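Giving up the dishwasher (and what I learned about washing-up liquid)

Three months without a machine and counting.

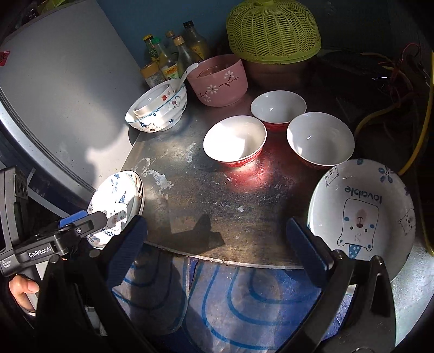
So how much washing-up liquid do you need for a normal evening's dishes? A teaspoon or so in a full bowl of hot water, which is far less than I'd been squirting in for most of my adult life.

I should go back a bit. Our dishwasher died in May, halfway through a cycle, with a smell like burnt hair and a puddle that got under the lino. It was a Vista, second-hand, bought with the flat, and it had been grumbling for ages. The man from Sabbagh Repairs had a look, sucked his teeth and said the pump alone would cost more than the whole thing was worth. I said I'd think about it. I'm still thinking about it!

The first fortnight was horrible. I'd cook, eat, leave everything in the sink "to soak" (we all know what that means) and come down in the morning to a bowl of cold grey water with a fork lurking in it. I was getting through a 500 ml bottle of Telley lemon in no time at all, and everything still felt greasy, because I was squirting it straight onto the sponge and then rinsing it all away under a running tap. My mum would have had words.

What sorted me out was going back to the order she taught us as kids. Glasses first, then cutlery, then plates, then the pans and anything that's had cheese on it. I'd forgotten it completely. If you start with the lasagne dish, like I was doing, the water's finished before you've got to a single mug.

I change the water once, before the pans. Some people manage the lot in one bowl and I take my hat off to them, but I fry a lot of onions.

A few other things I've settled on, for anyone in the same boat:

Brush, not sponge, for nearly everything. I bought a wooden one with replaceable heads from the hardware shop in Kundwood and it's outlasted every sponge I've ever owned. The sponge only comes out for the non-stick pan now.

Porridge, egg and mashed potato want cold water first. Hot water just cooks them on harder. I didn't believe this until I tried it on the porridge pan, and now I'm evangelical about it and bore people at work.

Gloves. I held out for ages because I hate the feeling of them, and then my knuckles cracked and I gave in. Get a size bigger than you think, or you'll be stuck peeling them off like a wetsuit when the phone rings.

Air-drying beats a tea towel unless the tea towel is properly clean, and mine never is. I've got a rack that takes 14 plates, which is more than we own, so the extra slots hold chopping boards and the lid of the slow cooker. The cutlery pot drips on the worktop whatever I do. If anyone's found one that doesn't, please tell me in the comments.

Time-wise, it takes me roughly 20 minutes after dinner, a bit longer at the weekend when there's been baking. I put the radio on. I used to spend nearly that long playing Tetris with the bottom rack and then taking things out again because the spray arm wouldn't turn, so I can't say I've lost much of an evening.

Do I miss it? On roast days, yes, badly. There's a particular roasting tin with folded corners that I'd cheerfully throw in the canal. And when we had friends round for curry last month I did look at the pile and wonder what I was playing at. We ended up with one person washing and two drying, though, and stayed in the kitchen chatting until gone eleven, so it wasn't the worst end to the night.

The gap where the machine was now has the recycling and a sack of potatoes in it. I'm eyeing it up for some shelves, if I can work out what to do about the old pipe sticking out of the wall. More on that when I've found the right size of blanking cap (the first one I bought was 3 mm too small, of course).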